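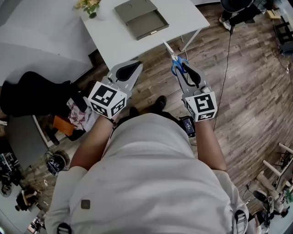
Tesoura de uso geral, pegas de plástico azul e lâminas prateadas.

Tesoura Holtska 64 -- corte de papel, cartolina e tecido leve

Início > Material de escritório > Corte > Tesouras

Referência: 122-64
Marca: Holtska
Disponibilidade: em stock no armazém de Montes
Venda: à unidade ou em caixa de 12

Descrição

A Holtska 64 é uma tesoura de secretária para uso diário em escritórios, escolas, lojas e ateliês. As lâminas são de aço inoxidável, com têmpera em toda a zona de corte, e estão unidas por um parafuso com porca de aperto regulável. As pegas são moldadas diretamente sobre a espiga da lâmina, sem cola, e por isso não ganham folga com o tempo.

O anel do polegar é redondo e o dos restantes dedos é alongado, com espaço para três dedos. O desenho é simétrico e serve para destros. Quem corta com a mão esquerda deve escolher a Holtska 64 E, que tem as lâminas montadas ao contrário. Usar a versão normal com a mão esquerda não estraga a tesoura, mas o papel tende a dobrar entre as lâminas e a linha de corte fica tapada.

O que corta e o que não corta

Papel de impressão até 80 g, várias folhas de cada vez. Cartolina e cartão fino, uma folha de cada vez. Fita adesiva, cordel, fita de cetim, algodão e feltro fino. Também corta película plástica de embalagem, desde que esteja esticada.

Não é indicada para arame, abraçadeiras de plástico, cartão canelado duplo, couro ou alcatifa. Para estes materiais temos a linha Mirnberg de tesouras industriais, com lâmina mais curta e braço mais comprido. O corte de arame deixa bocas no fio que não saem com uma afiação normal e não está coberto pela garantia.

Se a tesoura for usada em costura, recomendamos reservar um exemplar só para tecido. O papel gasta o fio muito mais depressa do que o algodão e a diferença nota-se logo nas sedas e nos forros.

Características

Comprimento da lâmina a partir do parafuso: 80 mm
Material da lâmina: aço inoxidável
Material da pega: plástico rígido
Cor da pega: azul
Fixação: parafuso e porca reguláveis
Utilização: mão direita
Lavável à máquina: não
Embalagem individual: cartão, sem plástico
Caixa: 12 unidades

Regulação e manutenção

A tesoura sai de fábrica com um aperto médio. Para verificar, segure um anel, levante o outro e largue -- a lâmina deve descer devagar e parar antes de fechar. Se cair de uma vez, aperte o parafuso um quarto de volta. Se não se mexer, alivie na mesma medida. Usa-se uma chave de fendas pequena, que não vem incluída.

Limpe as lâminas com um pano seco no fim do dia. A cola de fita adesiva sai com um pano humedecido em álcool. Seque bem junto ao parafuso e, duas ou três vezes por ano, ponha uma gota de óleo de máquina de costura nesse ponto. Abra e feche algumas vezes e retire o excesso, para não manchar o papel.

Não deixe a tesoura de molho. O aço aguenta, mas a água fica retida no parafuso e acaba por prender o movimento.

Afiação: fazemos afiação na oficina de Gosarcombe. O serviço pode ser pedido em qualquer balcão e demora cinco dias úteis. Não aconselhamos afiadores de facas, que têm um ângulo diferente e arredondam a aresta.

Segurança

As pontas são semiagudas. A tesoura não é adequada a crianças sem acompanhamento de um adulto. Para o primeiro ciclo existe o modelo Holtska Júnior, de pontas redondas e lâmina mais curta. Ao passar a tesoura a outra pessoa, feche as lâminas e entregue-a pelo lado das pegas. Guarde-a fechada, numa gaveta ou num suporte de secretária.

Encomendas e entregas

Os pedidos feitos até ao meio-dia saem do armazém no próprio dia. Para escolas e entidades públicas emitimos orçamento com validade de 30 dias e aceitamos pagamento contra fatura. As caixas completas têm desconto, aplicado automaticamente no carrinho. Não abrimos caixas para misturar cores.

As devoluções são aceites com a embalagem em bom estado. Tesouras já gravadas com o nome da empresa ou da escola não têm troca, salvo defeito.

Garantia

Dois anos contra defeitos de fabrico, incluindo quebra da pega em uso normal. A garantia não cobre o desgaste do fio, quedas ou o uso da tesoura como alavanca, abre-latas ou chave de fendas. Para acionar a garantia basta a fatura e a referência gravada na face interior da lâmina, junto ao parafuso.

Produtos relacionados

Holtska 64 E, para a mão esquerda
Holtska Júnior, pontas redondas
Mirnberg de braço comprido, uso industrial
Suporte de secretária Holtska
Óleo para mecanismos, frasco com conta-gotas

Ficha atualizada em 17/07/2025. As cores podem variar ligeiramente entre lotes.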